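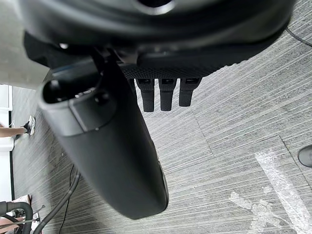
Item 1: gray carpet tiles, streaked pattern

Kitchen and floor check, Unit 92
Date: 30 May 2024
Checked by: Pilar Espinoza
Copy to: Cleiton Lins, Gestimix building office

Marks used: OK / Fix / Watch / Not checked

FLOOR

1. Carpet tiles flat, no raised corners
OK. Walked the whole room in soft shoes, nothing lifting. One seam by the door has a small gap, too narrow to catch a heel.

2. Tiles clean and dry near the kitchen counter
Watch. Felt dry by hand. Carpet this close to a sink will take drips, so I would like a washable mat there. Bahman has asked for the price of one from Radwan.

3. Walkways clear to the door
OK. Keep bags and boxes off the path between the counter and the door.

4. Extension cords off the floor
Fix. One cord was lying across the walkway when I came in. Jeferson moved it while I was there, but it needs a proper place. A cord cover would do.

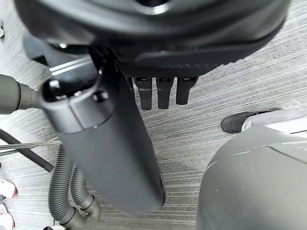

5. Furniture and equipment steady
OK. Pushed each piece at waist height. The tall shelf is fastened to the wall now - it was loose at the December check.

6. Nothing heavy stored above shoulder height
Fix. Two full boxes of paper on the top shelf. Anselmo to bring them down.

ELECTRICAL

7. Outlets near the sink trip when tested
OK. Both tripped and reset with the test button.

8. Cables on the wall secured
Watch. There is a thin gray cable along the wall just over the back edge of the counter. The black clip left of the faucet holds, but I would add another farther along so the cable can't sag toward the sink. Ask Cleiton what it feeds before anyone touches it.

SINK AND COUNTER

9. Basins and drain clear
OK. Nothing left in the large basin, strainer in place. The orange and white label is still on its back wall. Peel it off and clean up the glue.

10. Faucet and lever
OK. Lever moves freely, no drip after closing. Hot water read 92 degrees F after a short run, which is lower than I expected. Not a hazard, but I have passed it on.

11. Drying rack seated properly
OK. The gray rack sits across the right basin and doesn't rock. Plates only, please. Knives go in the drawer. 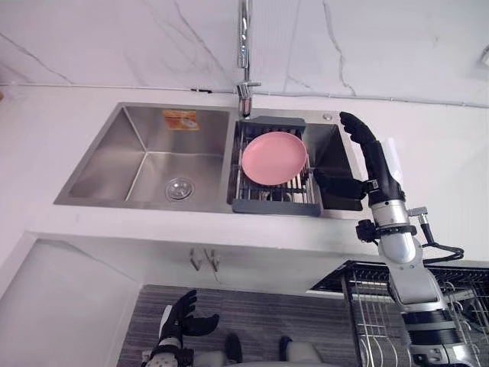 Items 8 to 11: sink, wall cable, and rack with pink plate

12. Counter wiped, no chips or open joints
OK. The bead of sealant behind the sink is sound.

13. Cleaning products labeled and closed
Fix. One spray bottle under the counter has no label. Throw it out if no one knows what is in it.

14. Fire extinguisher in date
Not checked. The cabinet was locked and Jeferson didn't have the key with him.

Open items: 4, 6, 13 and 14. Anselmo has 6, Jeferson has the rest. Send me a note when each one is closed and I will sign the sheet.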